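Tuhumury Floor Talk > Cells and Automation > Kitting cells, first quarter on two arms

tolix_hand
Posts: 100
We moved small-parts kitting at Jornico from hand benches to two-arm cells in July. I run second shift on three of them. Posting our setup and the staffing side, as there was a thread on this a while back that died without any detail.

The job is sorting mixed electronics into bins by type. Before: four people per bench, one part family each, scan on release. Now: one operator covers two cells, loads the source tray, clears faults, signs the batch. Faults are mostly wire. Boards are easy to pick. A harness has no stable grip point, and if two of them cross, the arm lifts both and the cell stops on overweight.

Our layout is a yellow tray in each corner, steel tray at the top center with paper in it, arms coming in from the left and right. The paper is there for contrast. Bare steel gave us false edges under the overhead lights, and a sheet costs nothing. 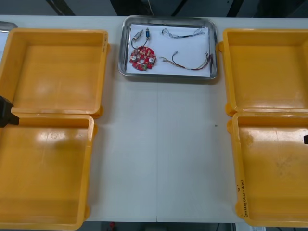
Kalevi Lappalainen
Paper works until it curls. We had the same fault rate on harnesses and it dropped when the loader was told to lay them apart by hand. Which raises the question of what you automated. If a person has to separate the wires first, the slow part of the job is still manual and you have only moved the drop into the bin.

tolix_hand
Partly fair. Laying out a tray takes me 14 seconds on a good one. Sorting it used to take more than 100. The separation step is real work, but it is a small share of what was there before.

benchrat17
What happened to the other three people on each bench?

tolix_hand
Two went to rework, some to incoming inspection, one left. No layoffs on my shift. Rework pays one grade higher but you need the soldering cert, and the course only ran on days. Second shift had to swap hours to get it. That was handled badly.

Sirkka Tikkanen
We went through this at Tiltum with a similar cell. The part I would watch is the fault log. Ours recorded every stop against the operator on duty, so whoever got the bad harness lots looked slow. It took 2 months to get stops coded by part family. Ask for that now, before anyone builds a review around the numbers.

Kalevi Lappalainen
Disagree on one point. Operator ID should stay in the log. Without it you can't see who needs training on layout. Keep both fields and keep the report away from pay.

Sirkka Tikkanen
"Keep it away from pay" is a promise, and the field is permanent. I would drop the ID after the batch closes.

benchrat17
Our bins still have marker on them from the hand benches. Do you relabel for the cells or does the software not care?

tolix_hand
Software goes by position. The marker is for us -- when a cell is down we sort by hand, and people need to know which bin is which. I'd leave it on.

On the log: ours keeps operator ID and has no part family code. I've put in a request for the code. Will post the stop counts by family once there is a full month of them.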